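Housekeeping for Shared Buildings
Level 2, revised edition

CHAPTER 7
Bags, Bins and Hooks

By the end of this chapter you should be able to:
choose a liner that fits the bin
hang a bag so it stays hung
set up a bag point by a door or in a corridor
write a bag round for a small building

Words to know: liner, overhang, bag point, load, adhesive strip, round

Before you start

Get a bin. Any bin – the one in your classroom will do. Look at the bag in it. Does it reach the bottom? Does it come over the rim, and how far? Write two lines in your notebook. We come back to them at the end of 7.3.

7.1 Why a whole chapter on bags

Because bags take up more of a cleaner's day than people think. Fetching them, opening them, getting them to stay put. When Baltazar Figueroa ran the cleaning at the Gormont building in Likutow he kept a tally for one month, June. 824 liners changed. 163 of them changed early – not full, just slipped down inside the bin with rubbish on top. That is a lot of walking for nothing.

His tally sheet is on the next spread. Read it before you do Exercise 7A. The left column is floors, the right column is liners, and the ticks in the margin are the slipped ones.

What he found, in short. Wrong size, mostly. Small bags in tall bins. Handle bags with the handles left loose. One floor had no spare bags at all, so staff were stuffing in whatever they had in a drawer.

7.2 Carrier bags as liners

Plenty of small offices reuse shop carriers. Fine for paper, wrappers, dry stuff. Not fine for food waste, tea bags or anything sharp. A thin carrier splits at the side seam first, then at the handle.

Three things to check before you use one:
Holes. Hold it up to the light.
Size. The bottom of the bag should touch the bottom of the bin without pulling.
Handles. Long enough to knot, or to go over the rim.

A carrier is usually wider than a small wastebasket, so you get spare plastic at the top. Don't leave it flopping. Gather the slack on one side, twist, tuck it under. Or tie a knot in the slack – quicker, but somebody has to undo it later.

Mesh baskets need a bit more care. Wire ends catch thin plastic. Run a finger round the inside of the rim first (gloves on). Drips go straight through mesh on to the carpet too, so a bag with a pinhole is no good here even when it would do in a solid bin.

7.3 The bag point

A bag point is a place where a bag hangs ready. On a hook, at a height you can reach, near where it is needed. It can hold spare bags, or be the bag you drop things in. Decide which. If it's both, people will put rubbish in with the clean ones.

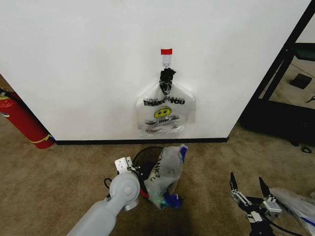 Fig. 7.1 Carrier bag on an adhesive wall hook, with a lined mesh wastebasket on the carpet.

Handles are the weak spot. On a hook the whole load sits on two narrow strips of plastic. They stretch, go thin, then one goes and the bag swings open. Tape round the handles spreads the load and keeps the two together. Ordinary tape is fine. Wind it snug, leave a loop big enough to go over the hook with one hand.

Now the hook itself. Adhesive hooks are handy as there is no drilling and no dust. But read the packet. Every hook has a load limit and the limit is for a clean smooth wall, not for fresh paint and not for wallpaper.

Fixing an adhesive hook
1. Wipe the wall. Let it dry.
2. Peel, press, hold. The packet tells you how long.
3. Leave it empty for as long as the packet says. Everyone skips this one.
4. Hang an empty bag first.
5. Come back next day and look at the top edge of the strip. Lifting? Take it off and start agian.

Bright tape or a small tag by the hook helps on a pale wall. Saves hunting. Use the same colour all over the building and put it in the handover notes.

Keep the floor under a bag point clear. Keep fire extinguishers clear as well – never hang a bag on one, never stand a bin infront of one, and if you find one out of its proper place report it to whoever looks after fire safety on site. Do not just shift it yourself and say nothing.

Back to your notebook now. The two lines you wrote about the classroom bin – would you change the bag, the bin, or how the bag is put on?

7.4 Hanging flat, hanging full

Empty bags hang flat. Good, they take no room and a trolley can get past. A bag in use bellies out from the wall, and the more it bellies the more it pulls the hook outwards as well as down. Outwards is what peels the strip.
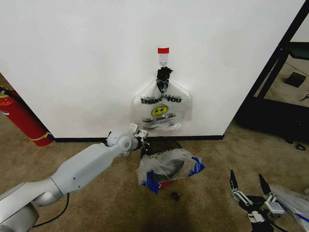
So change the bag at half full. Yes, half. At Pagano Court the rule was "when it's full" and the hooks lasted no time. The new rule went on a card above each one and the supervisor ordered far fewer hooks the year after. Costs you more bags, mind. Pagano Court used 493 in the first quarter under the new rule, which the manager did not love.

Loose bags on the floor need picking up as you go. A clear bag on a carpet is easy to slip on and easy to miss. Check inside before you bin it, there may be something in it that somebody wants. Small bits too – caps, clips. They go under furniture or up the vacuum hose and jam it.

7.5 Stock

Liners come in rolls or flat packs. Count packs, not bags. The Pliltum depot once counted single bags for a year-end check, got to 2823, and then found two more boxes behind the door. Packs. Write the pack size on the shelf edge and do the sum at your desk.

Reused carriers don't come in packs, obviously. Fold or stuff, keep them in one bag on one hook, and throw out the torn ones when you find them, not later.

Exercise 7A
Using the tally sheet, work out which floor lost the most liners to slipping. Suggest one change for that floor. Two or three sentences.

Exercise 7B
In pairs. One hangs a carrier on a hook using one handle only, the other uses both handles taped together. Add the same weight to each, a little at a time. Note what gives first – handle, hook or strip. Keep your feet well back.

Exercise 7C
Walk your own building and mark on the floor plan where you would put bag points. Bring the plan to the next session, we use it in 7.6 for writing the round.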